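Karncombe Owners Forum
Charging and Range: Tanon electric van, winter figures

fleetdesk_29
Posted 6/13/23
Our department has completed its review of the Tanon vans placed in service last December. The dealer, Zawadzka, quoted a loss of range in cold weather that we consider too low. One van covered 2383 miles in the review period and needed a midday charge on most routes. Members with comparable records are invited to post them.

depot_north
We do not share this view. Our vans run similar routes and returned to the depot with charge to spare. Were the cabins preheated while plugged in? The handbook recommends it, and the difference is considerable.

fleetdesk_29
They were not. The depot has only 2 chargers, and both are occupied overnight.

hivum_user
Then the comparison is not a fair one. We operate the Hivum, a heavier vehicle, and preheating alone settled the matter for us. Tire pressure should also be checked before any complaint goes to the dealer.

depot_north
Agreed on tire pressure. I would add that 868 pounds of shelving, as fitted to some of these vans — ours included — will affect range in any season.

fleetdesk_29
The shelving is noted. I maintain that a dealer's winter figure should hold without preheating. We are now revising the bay plan to make room for a further charger.

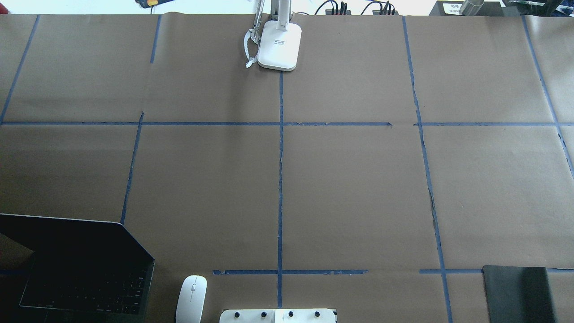 Related threads
Hivum: charging cable will not release
Tanon: service interval for brake fluid
Zawadzka: delivery dates for new orders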